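Filed under: Workshop > Wood Surfaces

Oiling a Butcher-Block Bench Top: What I'd Skip

Every spring I get talked into another finish for the bench, and every spring I go back to plain mineral oil. Take what follows as one person's grumbling after a lot of rags.

Start with the old rule: once a day for a week, once a week for a month, once a month for a year. I followed it to the letter on my first top. The second one got two coats a day apart and then oil only when it looked dull. I can't tell them apart, and I've tried in good light.

The water drop test is fine as far as it goes. Put a few drops on the wood and leave them for 16 minutes. If they still bead, leave the top alone. If they've soaked in and left a dark spot, wipe it dry, wait a day and oil it. People will tell you the beads have to be perfectly round. I have never seen why.

Warming the oil is another one. Set the bottle in a bowl of hot tap water if you like; it spreads a little easier. I doubt it goes any deeper. Please don't put it on the stove. 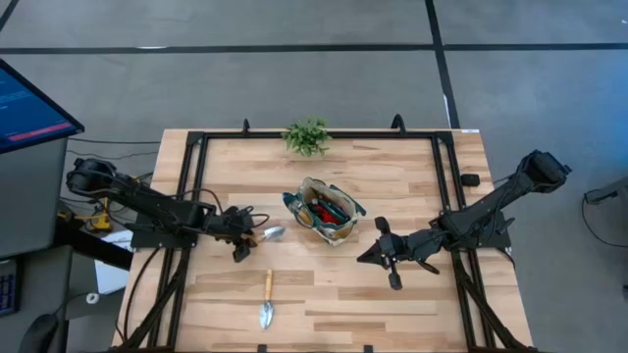
As for lemon oil, read the label. The bottle I bought last was mostly mineral oil with scent, at a price that suggested otherwise. It smelled nice until dinner.

Sanding is where I get stubborn. A neighbor swears by going all the way up to 400 grit before oiling. I stop at 180 on a bench and 220 on anything that sees food. Go with the strips, not across them, and vacuum well. Wipe with a damp cloth, let it dry overnight, then knock the fuzz off with the last grit again. Skip that step and you'll feel it.

Glue stains: scrape them before you oil. A card scraper does it in a minute. Vinegar on dried yellow glue gave me soft glue and a gray smear, and I still had to scrape.

Iida Pesonen wrote in from Sarnham to say she rubs the top with half a walnut to hide scratches. I tried it. On a shallow scratch, yes, a bit. On a real gouge you get a gouge with walnut in it. Keep nuts well away from any surface where someone with an allergy might eat.

Wax over oil does help with rings from cups. Wait until the oil no longer comes off on a paper towel, or the wax stays gummy.

Oily rags: mineral oil is pretty tame, but linseed and tung rags can heat up and catch fire on their own. Spread them flat outdoors until they're stiff. I'm not sceptical about that one at all.

Last updated 13 April 2020

Contact | Back to top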